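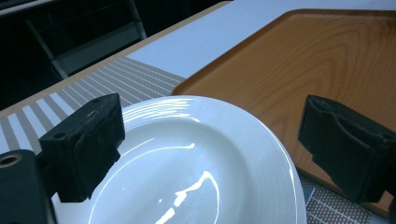 Workshop tips: looking after foam-faced gripper fingers

Foam pads wear out faster than anything else on a hand-held gripper, and crockery is hard on them. The rim of a plate puts all the load on a narrow line, and the edges of the pad go first. A set on our bench at Berge lasts a few weeks of daily use. These notes were put together in July 2019 and cover the black foam fingers only.

When to change a pad

Scuffing on the top edge is fine. Change the pad when the foam is chipped or torn at the lower edge, when it has gone shiny, or when a plate turns in the grip as you lift it. Do both fingers together. One new pad and one old one will pull the plate to the side.

Getting the old foam off

Take the finger off its mount first. Working on it in place always seems quicker and you end up with glue in the joint. Put the screws in a jar lid -- they are short and they roll.

Warm the pad with a hair dryer on low, then lift a corner with a plastic scraper and peel slowly. Leave the metal blade in the drawer. Rub off the leftover glue with your thumb, wipe the face with isopropyl alcohol and let it dry fully.

Fitting the new pad

Cut the foam 2 mm oversize and trim it once it is down. Press from the centre outward, then clamp it between two flat offcuts for 4 hours. Overnight is better if you can spare the tool. Round the bottom edge lightly with fine sandpaper so it doesn't catch on the rim of a plate and start to tear.

Setting the fingers

Close them slowly with nothing between them. The faces should meet along their full height. If they touch only at the tips, slacken the mount, square them up and tighten again, a little on each side in turn.

Try a plain white plate before the good ones. Lift it a few centimetres over a folded towel, three times, and watch for slipping.

Day to day

Brush off crumbs with an old toothbrush. Keep dish soap away from the foam, as it soaks in and the pad stays slick for days. Wash and dry the plates instead. Store the tool with the fingers open so the pads don't take a set.

Spare foam is in the drawer marked Golard, under the tape. If you use the last sheet, tell Naa Odoi.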